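Fudosbridge Publishes Findings on Household Robots

STURKEMBY, 9/27/24 -- Fudosbridge today released results from its Kusta project, which tests in simulation whether a two-finger robot arm can take on ordinary chores.

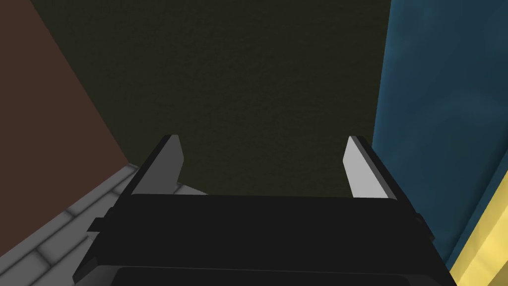
Reaching remains the weakest skill. Of 2,205 simulated attempts, 609 were finished without a restart. Most of the rest stalled on the approach, in tight spots like the one between the blue surface and the gray ledge, where the open fingers have little room to turn.

"A person does this without thinking," said Trí Quan, project lead. "The machine can't yet -- at least not every time."

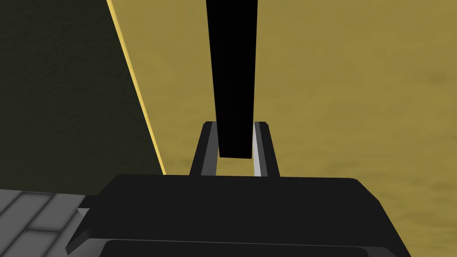

Kusta Bulletin, Vol. 2, No. 4

Grasping did better once the fingers were lined up. The company still does not consider the software ready for homes or shop floors.
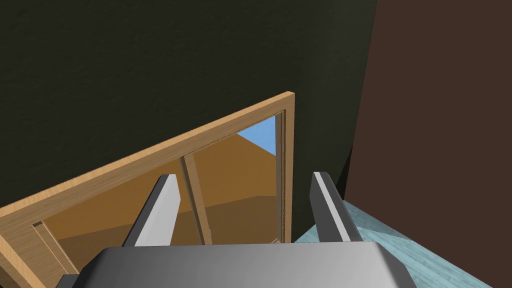
Window work is the next task on the list. Project partner Lương will supply new room layouts in February, with frames and sills of several kinds. A wooden frame with a narrow mullion gives the gripper two panes to tell apart, and the software must also judge how far the glass is from its fingertips.

The full report is available from Fudosbridge on request.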